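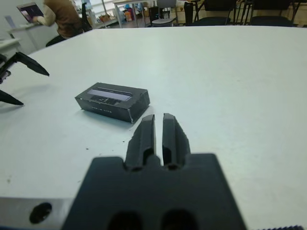 Idach opens second stage of trials on routine chores

May 14, 2025

The Idach institute has begun the second stage of its study into whether machines can take over simple work in homes and shops. The trials follow a first stage that closed in April and are carried out with the engineering firm Drutumlow.

Under the programme, two-armed machines are set 30 everyday chores, among them clearing a table, packing small goods and putting items back on a shelf. Each chore is attempted 300 times. The machine is given no help once an attempt has started, and a dropped item counts as a failure.

"Our partners ask us when they may expect a machine that tidies a stockroom overnight," said Marlies Wallner, who leads the study. "We are not yet able to give them a date. Lifting a box is largely solved. Small parts, lids and soft packaging remain difficult, and a shop assistant is still a good deal faster." 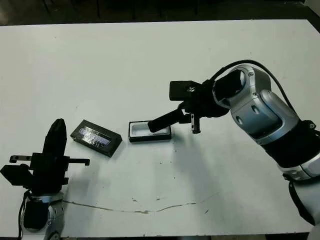
One of the arms holds an object over a small tray during table-top work. Photo: Idach

Gebhard Zwahlen of Drutumlow said the firm would not offer a product for household use before the study was complete. Work in shops, where shelves and packaging vary less, is expected to come first.

The second stage will run for three months. Results will be published on the institute's website, together with a full list of the chores and the rules for scoring them. Enquiries should be addressed to Balthasar Thaler at the press office.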